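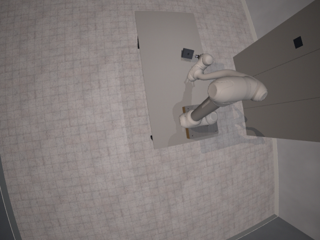 According to Dufour, anyone who has worked a Saturday in a stockroom will laugh at a machine that needs a clear table and a single block. A person on the shop floor moves a hundred different things before lunch and talks to customers while doing it.

The engineer who leads the handling work at Zokano has heard that before and does not argue with much of it. We spoke on a Thursday in the company's office in Flikville, where the team spends most of its time on simulation.

"The block is where you start," the engineer said. "If the arm can't get its fingers next to a plain cube every time, I don't want to hear about folding towels."

A typical run has a white arm bolted near one end of a grey table, a tall cabinet beside it and a small dark cube to reach for. The team repeats the run with small changes and looks at what went wrong. A recent batch had 804 attempts in it. In 199 of them the arm failed to get hold of the cube.

"That's a bad number for a shop," the engineer said. "If one of your staff dropped a quarter of what they picked up, you'd have a word. For us it's a list of things to fix."

I asked which household job was nearest to being ready. The answer was putting things back on a shelf, provided the shelf is always the same and the things are stiff. Washing-up is further off. Laundry is further still.

"Cloth is awful. It never lies the same way twice, and you can't see where the corner is until you've already moved it." 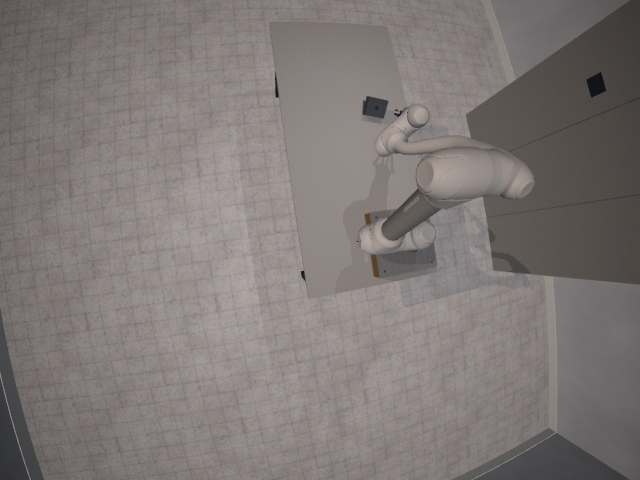 Page last changed: June, 16:30

Zestmont, the project's name for its shelf-filling trial, is meant to take the same routine out of the computer and into a working shop. The plan is for 2 arms in a back room, sorting boxed goods on to trays before opening time. Shop staff would still carry the trays out.

The engineer expects it to be slow. A trained person can fill a tray in 30 seconds, and the arms will not get near that in the first months.

"People ask if it's faster. No. Can it do the dull part at five in the morning – maybe. That's what we want to find out."

And at home? The engineer does not own so much as a robot vacuum cleaner and has no plans to buy one.

"My kitchen has a step in it and a drawer that sticks. I wouldn't put one of our arms in there yet. Ask me again when the trays are done."

The shop for the trial has not been chosen. Zokano is still talking to two owners in Flikville, and one of them wants to see the arm handle egg boxes first.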